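Skurkside Support — Hand-held tools
Print this ticket | E-mail this ticket
Opened by Gudrun Rieger, August

Subject: Opening width reads wrong on one of two grippers after finger swap

Setup: two hand-held grippers on one Corarow controller, firmware unchanged since delivery. The left unit has the stock Otberg fingers. The right unit was refitted with the Reuter finger set so we could compare them on the same parts. Both encoders are supposed to report 0 at closed and 4000 at fully open.

Symptom: the left unit reads 0 to 4000 as expected. The right unit stops at 3000 with the fingers against the open stop, and reads 58 when closed. Repeatable over 50 open/close cycles. No error code.

Tried so far:
09:40 — Swapped the two cables at the controller. Fault stays with the right unit, so the controller port is fine.
10:15 — Power cycle, then open/close calibration from the menu. No change.
10:50 — Went back to handling parts to see if the offset matters in use. Test part is the round teal one with the tabs on the rim.

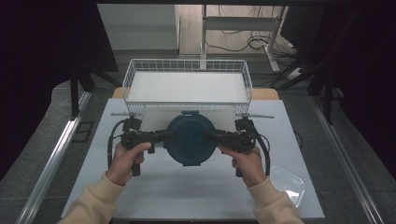
Part held between the two grippers over the table.

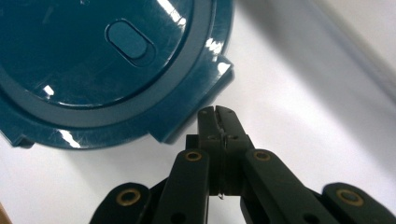

Jaws nearly closed, next to the rim.

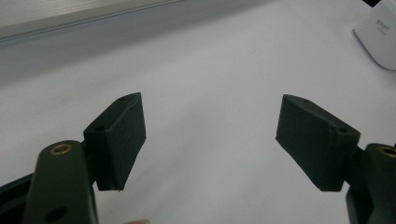 Fingers apart, nothing between the pads.

11:30 — Took the fingers off the right unit and moved the bare linkage by hand. It now reads 0 to 4000. Encoder and magnet are therefore OK, and the fault comes in with the fingers.
11:45 — Refitted the Reuter fingers with the screws only finger tight. Reads 0 closed, 3860 open. Tightened them in quarter turns and the top value dropped each time. At full torque we are back to 3000.

My reading is that the screws pull the arm against its bushing and the linkage binds before it reaches the stop. That does not explain the 58 at closed — possibly the arm also sits slightly rotated.

Questions for support: is there a shim for this finger set, and what torque do you specify? The sheet in the box gives a value for the stock screws only. I would prefer not to rescale in software, as the two units have to log the same range.

Status: waiting on vendor. Right unit stays on low torque until then.

Contact Skurkside Support | © Skurkside | Back to top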